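Workshop notebook, finishing bench
September 24, 2019

Carrying on with the Paredes oil tests. The last entry stopped at the second coat, with the note that the boards at the window end were still tacky. They are fine now. I pressed a strip of brown paper on each one for a minute this morning and none of it picked up oil. The ones farthest from the window took longer, and I am putting that down to the draft from the stair door more than the light. I have stuffed a towel along the bottom of the door. Please leave it there.

Boards in the test, as before: ash, white oak and cherry, all planed from the Dondano stock and all sanded to the same grit. Half of each board got a wipe of water and a second light sanding before oil, half did not. The pencil line on the back shows which half. On the ash the difference is easy to feel with a fingertip. The half that was wetted first is smooth and the other half has a slight fuzz, like a peach, that the second coat has only partly covered. On the oak I can't tell them apart. On the cherry I think I can, but I knew which half I was touching, so that doesn't count for much. Somebody who hasn't seen the pencil lines should try it with eyes shut.

Color. The Paredes oil is more yellow than I expected from the can. On the ash it is too yellow for the Dusamard job. The client saw the old sample, which was done with the Skonavent oil, and liked it because it stayed pale. I put the two side by side on the sill and the difference is plain from across the room. On the cherry I prefer the Paredes. It brings up the grain without making the sapwood look dirty.

Smell. Both are strong on the first day. The Paredes is nearly gone after a night. The Skonavent hangs around longer and gets into rags, coats and sandwiches.

Coverage. I weighed the can before and after the first coat, on the kitchen scale with the cracked lid. One coat on the full set of boards used 189 grams. I did not weigh the second coat because the scale was on loan to the glue bench, and when it came back the coat was on. The second coat felt like much less, maybe half. That is a feeling and should not go into any quote.

Water rings. I left a wet glass on each board for an hour and then wiped it off. Oak: a gray ring, which faded by lunch but can still be found if you tilt the board. Ash: nothing. Cherry: a faint dull spot, no ring. I repeated the oak on the other end of the board, got the same thing, and I suspect it is the tannin and would happen with any oil this thin. The next step is to try it with a third coat. I also tried coffee on the ash and left it until it was cold. It wiped away clean with a damp cloth, but there is a slight dark line where it had run into an open pore. 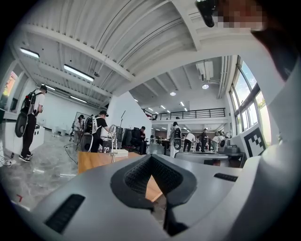

Orange-brown tabletop, white box and silver stand at left.

Heat is still to do. I want a mug of boiling water on each board for ten minutes, straight on the wood with no coaster, the way people will do it at home. I'll hold that until the third coat has had a full week, which puts it in October. No point in testing half-cured oil for heat, we did that last year and all we learned was that half-cured oil goes white.

Notes on putting it on, for whoever does the Dusamard tabletop:

Stir the can, don't shake it. Shaken, it holds small bubbles and they dry as pinholes.

Pour a little in the middle of the board and push it out with the gray pad. Work with the grain at the end, but it does not matter how you go at first.

Give it 8 minutes before wiping. I tried five on one of the oak boards and it looked starved the next day. I also let one go too long while I was on the phone, and it had begun to grab the cloth. I got it loose with a spoonful of fresh oil and a lot of rubbing. It came out all right except for one streak near the end, and that board is now marked with a cross and shouldn't be used for color.

Wipe off more than you think. Turn the cloth often. When the cloth comes away looking clean, go over it once more with a new one, including the edges and the underside lip, where it collects and makes runs.

Rags go flat over the rail outside, one layer, and into the metal can with water when they are stiff. I found two balled up in the bin by the sink. This has been said before. Oily rags in a ball can catch fire without any help. If the rail is full, hang them on the fence.

Sanding between coats: the fine white pad only, and by hand. I tried the small sander on a corner of the cherry and it cut through to bare wood in a moment. The patch took fresh oil well enough but shows lighter. It may even out with time. I have left it alone to see.

Batch number on the Paredes can is 2738. Write it on the job sheet if you use from this can, as the next delivery may be a different shade. The Skonavent can has had its label soaked off by drips, so all I can say is that it is the older of the two on the shelf. A lid went missing from one of them as well and there is a skin on top. I cut the skin out and strained the rest through a stocking into a jar. It seems usable for jigs and the undersides of things. I would not put it on anything going out the door.

Stock. The ash from Dondano is down to the short lengths. There is one wide board left, but it has a knot with a crack running out of it, and the crack is longer on the back than on the front. It could be cut into drawer fronts. The cherry is fine. The oak has been stacked without stickers at the bottom of the pile and the lowest board has cupped. I turned it over and put weight on it. If it hasn't come back by the end of the week it can go for small parts.

Where this leaves the Dusamard job: Skonavent oil on the ash, from a new can, water wipe and second sanding before the first coat. Three coats. I'd like to do one more sample on an offcut from the wide board, so the client can see it on the same tree as the table. The old sample is a good deal whiter wood to begin with and I don't want an argument over it later.

To do:
Order Skonavent, one large can, and ask if the lids have changed.
Third coat on all the test boards except the one with the cross.
More brown paper, we are on the last roll.
Find out if the Paredes comes in a paler version. The leaflet mentions one but gives no order number.
Return the kitchen scale to its shelf.

Added later in the day: felt the ash again after it had been in the sun on the sill. The fuzzy half is a bit worse. Gave it a few strokes with the white pad and it came down nicely, so the damage isn't permanent. Third coat goes on tomorrow first thing, before anybody starts the planer.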